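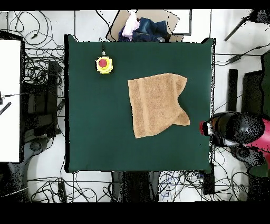 Tan terry towel with a slightly darker woven band.

The Astley Ceiling Airer

Made to order in our Simville workshop
Available with three or four rails
Prices and lengths are on the order form, which we send out by post or email

If you grew up in a house with a pulley airer over the range, you will already know most of what we are going to tell you, and you may want to skip down to the sizes. If you didn't, then do pull up a chair, as we could talk about these for a good part of the afternoon and often have done.

The Astley is a plain, old-fashioned clothes airer that hangs from the ceiling on a rope. You let it down to waist height, hang your washing along the rails, and pull it back up out of the way. The warm air in any room gathers near the ceiling, where it does very little good to anyone unless you happen to be a spider, and the Astley puts your sheets and shirts and bath towels right up there in it. It costs nothing to run, makes no noise, and when it's up you get your floor back. Anyone who has spent a winter edging sideways past a folding clothes horse in a narrow hallway will know what that's worth!

Bath towels were how we came to make it in the first place. Our founder, Cinzia Colombo, had a family of swimmers at home and a small flat with a high ceiling, and for years there were towels over every door in the place. A thick cotton towel holds a surprising amount of water in its loops, and if it's folded double over a radiator the outside goes stiff while the middle stays damp and starts to smell like a changing room. What it wants is to hang with air on both sides. So Cinzia made an airer out of some old shelving and a length of sash cord, then made another for her sister, and then one for her sister's neighbour, and we have now sent out 3,598 of them. The shelving has been improved upon.

What it's made of

The rails are European redwood, which is a kind of pine, planed and sanded with the long edges rounded over so they don't leave a hard line across a jumper. We leave them without varnish. People do ask us about this, and we understand why – varnished wood looks smart in a photograph – but bare wood grips the cloth a little and soaks up the odd drip, and it can be rubbed down with fine sandpaper if it ever gets a mark. New rails can smell gently of pine for the first few weeks. Most of our customers seem rather sorry when it wears off.

The end frames are cast iron, poured for us at the Michalski foundry, a family firm just along the canal from our workshop. There is a simple curl at the top of each one and no other decoration. We finish them in black, cream or a soft grey, or you can have them in bare primer if you'd like to paint them to match your kitchen. Cast iron is strong but it doesn't like being dropped on a stone floor, so please unwrap the frames over something soft. A folded blanket will do nicely.

The rope is a braided cotton with a little polyester in the core to stop it stretching. Pure cotton looks lovely, but in our early airers it gave slowly under a heavy load and people would come down in the morning to find the washing a hand's breadth lower than they'd left it. The present rope stays where it's put. We supply it in natural or in a dark navy, and we cut it generously, so you'll have some to trim off unless your ceilings are very high indeed.

Also in the box you'll find a single pulley, a double pulley, a wall cleat, and the screws for fixing them into timber joists. The instructions are printed on one large sheet, in large type, because we know you'll be reading them from the top of a stepladder.

Sizes

Three-rail Astley: for narrow rooms, landings, utility rooms and the space above a bath. It takes an ordinary mixed wash for one or two people without any fuss.

Four-rail Astley: 485 mm across the end frames. The one most families choose, with room for a big sheet to go over two rails and still leave the others for shirts and smalls.

Both come in a choice of lengths. The rails can stick out past the end frames by a little or a lot, and we can move the frames to suit the joists in your ceiling if you tell us how far apart they are. If you need a length that isn't on the form, write and ask. We cut every set by hand and it's no great trouble to set the stop a bit further along the bench.

Choosing the right spot

Do have a good look around before you settle on a place. Over the stairs is wonderful if you can reach the cleat safely. A kitchen is the traditional home, though if you fry a lot you may not want your pillowcases hanging directly above the pan. Bathrooms work well as long as there's a window or a decent fan. Please don't put an airer over an open fire or a naked flame, and keep well clear of light fittings on the way up and down. It's worth holding a tape measure or a piece of string at the height where your longest sheet will hang, and walking underneath it a few times to see whether anyone tall is going to be cross with you.

The pulleys must go into solid timber. Plasterboard on its own will not hold a load of wet washing, whatever it says on the packet of fixings. If you have an old lath ceiling and can't tell where the joists run, a joiner can usually find them for you in a few minutes, and it's a small job to have done at the same time as something else. For concrete ceilings you'll need different fixings from the ones in the box, so mention it when you order and we'll leave the timber screws out.

The cleat goes on the wall at a comfortable height, and out of the reach of small children. Wind the rope in a figure of eight and finish with a turn tucked under itself. It takes a week or so for your hands to learn it, and after that you'll do it while talking to somebody on the telephone.

Hanging things well

Everyone has their own way and we wouldn't dream of telling you yours is wrong. These are ours.

Shake towels hard before they go up. It lifts the loops and they dry softer, and it's very good for the temper as well. Hang them with one long edge a bit lower than the other, so the two layers aren't pressed together all the way down.

Put the heavy things on the middle rails and the light things outside. Hang shirts from their hems, or slip them on to hangers and hook the hangers over the rail. Socks can go over in pairs. Woollens are better flat, and we sell a cotton mesh shelf that rests across the rails for just that purpose – it is called the Premville, after the street where our first shop was, and it fits either width.

Try to balance the load from one end to the other. The Astley will tell you if you haven't, by coming up at a tilt.

Looking after it

A wipe with a damp cloth now and then is really all the rails want. Every November, when we start getting the heavy bedding out, we check our own airers at home, and it's a good habit to get into: look along the rope for worn places, see that the pulleys turn freely, and make sure the screws haven't worked loose. A drop of light oil on each pulley wheel will quiet a squeak. Wipe off what's left over, or you'll find it on a pillowcase.

Spare rope, single rails, pulleys and cleats are always on the shelf, and the fittings haven't changed in size since we settled on the pattern, so parts made today will fit an older Astley. If a frame is ever cracked, send us a photograph of it and stop using the airer until you've heard from us.

Ordering and delivery

Ask for an order form and a little packet of finish samples, both of which are free. Once we've had your form back we'll write to confirm the length, the colour and the price before we cut anything. The rails travel in one long parcel and the ironwork in a short, heavy one, and they don't always arrive on the same van, so please give the second a little time to catch up with the first.

Unused stock lengths can come back to us for a refund. Airers cut to a special length can't, though if we've cut one wrongly we'll of course put it right, and you can keep the wrong rails for the garden. Several of our customers grow beans up them.

Callers are welcome at the Simville workshop, where both sizes are up on the ceiling and you can have a go with the ropes. Do let us know you're coming so that somebody can clear the washing off first.

Page last updated June 8, 2021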